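Main page
Contents
Topics
Recent changes
Help

Brurngate timer fault

The Brurngate timer fault was a recurring failure in a kitchen automation project run by the robotics firm Fadeck, in which a two-armed robot set the timer of a microwave oven to the wrong value and the control software recorded the step as correct. It was found in August during endurance testing at the company's Brurngate site. The fault led to changes in how the robot grips rotary controls, in the order of the steps in the task, and in what the software accepts as proof that a step is finished. No one was injured. One food container was deformed by overheating.

The name is also used more loosely, mainly by people who work on household robots, for any case in which a gripper slips on a knob while the wrist goes on turning.

Background

Fadeck began the project to find out whether a pair of small robot arms could carry out a full reheating task on an unmodified appliance. The task has these steps: open the door, place a closed container inside, shut the door, set the power level, set the timer, wait, open the door again, and take the container out. The arms were controlled by a software package called Seltik, and the test schedule was managed by a second program, Testa.

A microwave oven with mechanical dials was chosen over a model with buttons. The design team considered dials the harder case. A button is either pressed or it is not, and the force needed is small and short. A dial has to be held, turned through a known angle, and let go without being dragged back. On many ovens of this type the timer is spring driven, and the oven starts as soon as the timer leaves zero, provided the door is shut. The oven used in the tests worked this way. There was no separate start control, so any movement of the timer with the door closed was also a command to heat.

The first version of the task was approved for unattended running after a short trial. Testa was set to repeat the full cycle 300 times, with a water load in the container and a pause between cycles to let the oven cool.

The fault

The run was stopped after cycle 117, when a technician entering the test area noticed a smell of hot plastic. The timer was still running. The container had been placed with a small water load meant for a short heating period, and the lid and one wall had softened.

The log for that cycle showed nothing unusual. According to Seltik, the timer had been turned to the correct angle, released, and left to run down. The recorded wrist angle matched the target closely. The timer itself had been set several minutes too far.

A review of the stored video showed that the error had been present in earlier cycles as well. In seven of them the timer had been set visibly too short or too long. Most of these errors were on the short side, and the only result was water that was cooler than planned. As the test measured only whether the container came out of the oven, every one of these cycles had been marked as passed.

Causes

The investigation was led by Spyros Ristić, an engineer at Fadeck, and its report names three causes.

The first was slip at the fingertips. The gripper fingers are long and tapered, and they had been shaped for picking up containers. On a smooth round knob they touched only a small part of the rim. When the fingers approached from below, the pads could slide on the knob as the wrist turned. Seltik measured the rotation of the wrist and treated it as the rotation of the knob. When the pads slipped, the knob moved less than the wrist and the timer was set short.

The second was recovery motion. Seltik could sense a loss of grip force and would then close the fingers again and repeat the last part of the turn. It had no means of knowing how far the knob had already moved. If the grip was lost late in the turn, the repeated motion was added to a knob that was already near its target. This accounts for the long settings, including that of cycle 117.

The third was the lack of an independent check. The wrist camera had a view of the dial, but its pictures were used only to find the knob before gripping. Once the fingers had closed, they covered part of the printed scale, and the software did not look at the dial again after letting go.

A fourth matter was listed as a safety concern and was not held to be a cause. In one cycle the arm brushed the timer while the door was closed and the cavity was empty. The oven ran for a few seconds. Running a microwave oven with nothing inside can damage it, and manufacturers commonly warn against it.

The report also considered the door. If the door is not fully shut, the interlock keeps the oven from heating, but a spring timer on some models will still run down. A robot that judges progress by elapsed time would then remove cold food and report success. This was not seen at Brurngate, though it was added to the list of conditions to be tested.

Corrective measures

The following changes were made before testing resumed:

- The fingers take hold of the timer across its full width where the arm can reach it, and the turn is made in two shorter movements.
- After each movement the gripper backs away and the camera reads the dial. The wrist angle is kept in the log but is no longer accepted as proof.
- If grip is lost, the arm lets go and the dial is read before any further turn.
- The water load was increased, so that a full turn of the timer would not boil it dry.
- Power to the oven passes through an external cutoff, set to open after 5 minutes regardless of the position of the timer.
- A person has to be present in the room while the oven is powered.

The external cutoff was the most debated of these. Some of the project staff argued that it hid the fault from the test, as a badly set timer would no longer have any visible result. The report kept the cutoff and required that each time it opened, the cycle be counted as a failure.

Later testing

The full run of 300 cycles was repeated with the new procedure. Grip loss still occurred, more often on the timer than on the power dial, but each case was caught at the reading step and corrected or stopped. Cycle time went up noticeably. Ristić wrote in the closing section of the report that the slower cycle should be taken as the true speed of the task, and that the earlier figure had been obtained by leaving out a step.

The finger shape was not changed during this phase. A flatter pad with a softer face was proposed for later work.

Work at the microwave oven

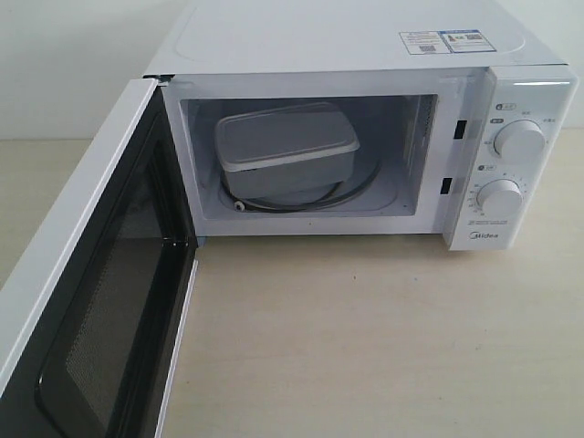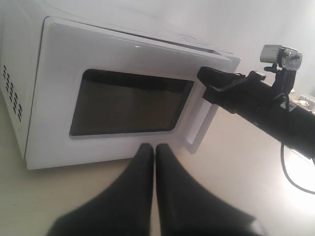
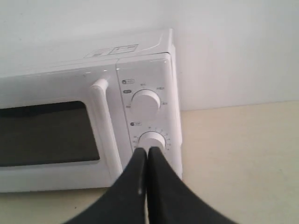
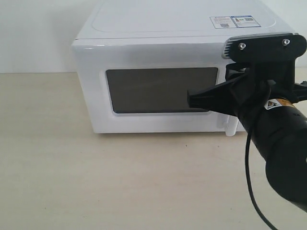
Robot handling of a dial-controlled microwave oven. First: the oven with its door open and a lidded container in the cavity. Second: the door slightly ajar. Third: gripper fingers at the lower knob, the timer. Fourth: an arm with its gripper near the door window.

Related articles
Door interlock
Endurance testing
Gripper (robotics)
Mechanical timer
Seltik
Slip detection
Testa (scheduling software)

Last updated in August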